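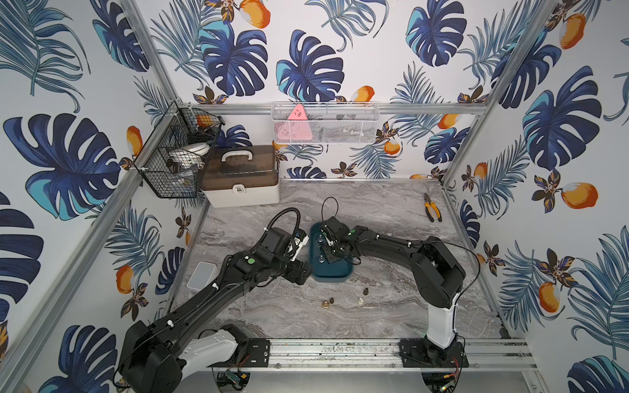 The two-arm cell at our Brirgate workshop, sorting small parts from the tray.

Clean the Rail Before You Touch the Software

I look after one small cell with two robot arms, and I want to argue for something that my colleagues find boring. When a cell begins to work badly, the first tool in the hand should be a cloth. The laptop can wait.

Our cell is simple. Both arms are bolted through black plates to one linear rail along the front of the table. They pick small metal parts from a tray. We built the enclosure from aluminum profile and covered three walls with wallpaper of big blue leaves and orange fruits. Visitors laugh at this, but I have no complaint against the wallpaper. It has never given me a fault.

The rail is another matter. Look at it closely and you see dark debris and scuffs. Last October the right arm started to miss its parts by a very small distance. We use a planning program called Skiment, and of course everybody wanted to change the settings in Skiment. We spent two days on this. Then I took off the mounting plate and found grit under one corner. I wiped it, put the plate back, tightened the bolts in the correct order, and the old settings were good again. In the log it is fault number 705, and the repair took 23 minutes.

I do not say that software is never guilty. Sometimes it is. But a wrong setting that hides a dirty plate is worse than the dirty plate, for the next person must find two problems and he knows only of one.

My second opinion is about cables. In many cells the cables are led very tight, because it looks professional in the brochure. I prefer a generous loop above the wrist and white ties along the link. White is easy to see against black, so when one tie is missing I notice it from the door. The Domow manual, which came with our first cell, asks for a cable check every 800 hours. For me this is too seldom. I check whenever I clean, and I clean every morning.

The third thing is where the tools live. I like wire baskets on the walls of the cell and the pliers near the work. A manager from Pathak told me that hand tools do not belong inside an enclosure. He has a point, and before any run I look at the tabletop with this in mind. Still, if I must walk to another room for pliers, I will postpone the small repair until tomorrow, and I know myself well enough to say so.

We have now 835 entries in the log. I would like to see "cleaned" written in more of them.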